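Praltach two-arm kit: where we are with the trial

So, it's been a busy stretch since the February check-in, and I'm happy to say the kit you paid for is earning its space. Quick reminder for anyone new on the distribution list: we're trying out the Praltach tabletop package for the Clalgate sorting project, and the question is whether we buy a second one or send this one back.

Setup was easier than I feared. The manual is thin (and the page on cable routing is just wrong, I've told them), but support answered my emails and the arms were moving the same afternoon I bolted them down. I then lost most of a week to the calibration software, which forgot its settings every time I restarted it. The update fixed that, mostly. I still save a backup copy, and so should you if you ever get one of these.

We've logged 500 runs out of the 1,000 I promised you, and 191 of those used both arms. I'd hoped for more two-arm runs by now! They take longer to teach, and I kept going back to redo the early ones because my driving was so bad.

Cups and bowls are going well. Cloth is a pain. It lands differently every time, so I can't reuse much from one run to the next, and I'd like to spend more of the remaining time on it.
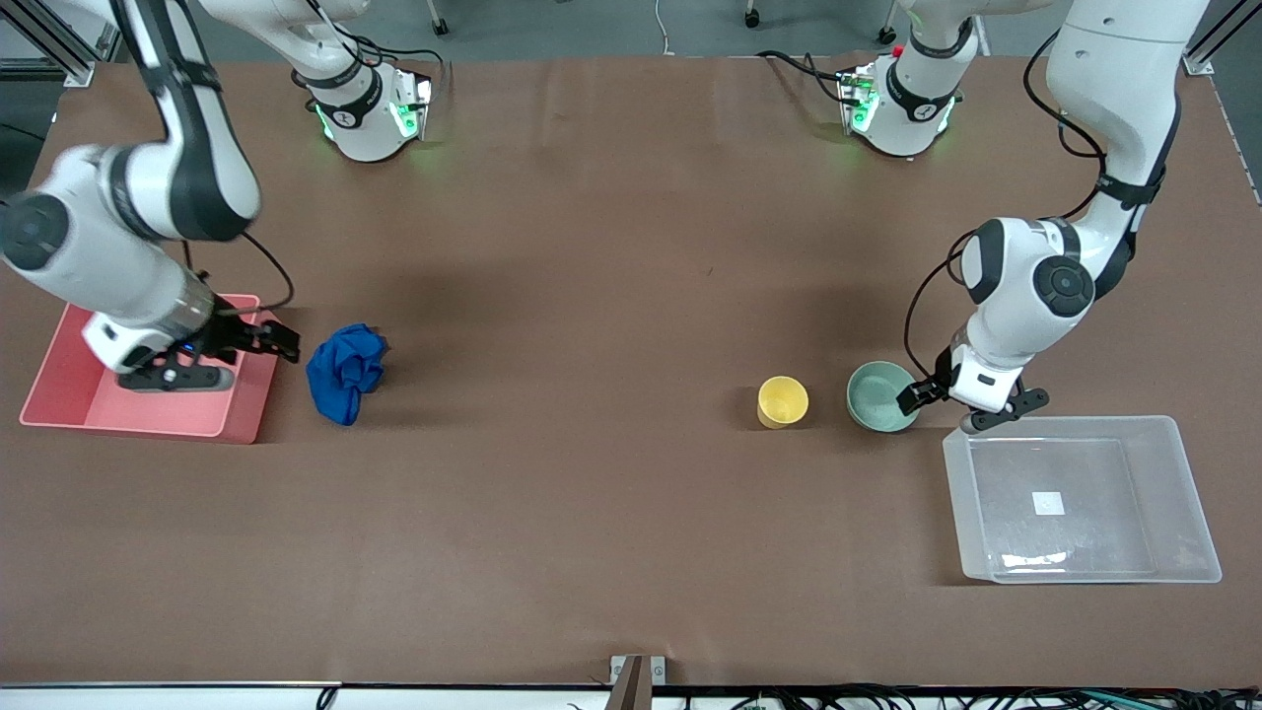 Posted 2018-08-16 | Treder project office | Filed under: Progress reports

The layout we use now is brown paper over the whole table, a pink tray on one side, a clear one on the other, and the cloth and dishes in between. I like the paper a lot, it's cheap and I can swap it when it tears.

Money: we're under on parts and over on my hours. I'd like to move 2 small items, the spare gripper fingers and the Ivanov software license, into next quarter. If that's a problem, tell me soon, as the license quote runs out and I'd have to ask for a new one.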